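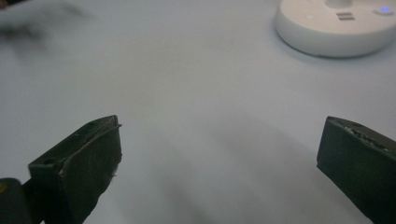
We've run the Osar two-finger gripper on our packing line since May, and I'm still a bit giddy about it. Small orders used to mean wrists taped by lunch. Now Agustina Valdebenito teaches it a new part before her coffee cools, then gets on with inspection work she likes far more. The grip pads do take a beating, and once they look as scuffed and flecked as these I'd swap them. A pack of 100 from Fendley keeps us going for ages!

Setup took us 19 minutes – and I'm no engineer. My one gripe is the manual, which is thin on pad changes. Our jobs did shift, and the training hours should have come sooner, but I wouldn't go back.

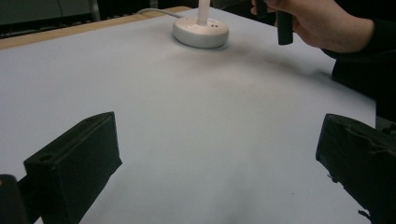
Osar fingers open at the bench, with a hand at work by the white stand.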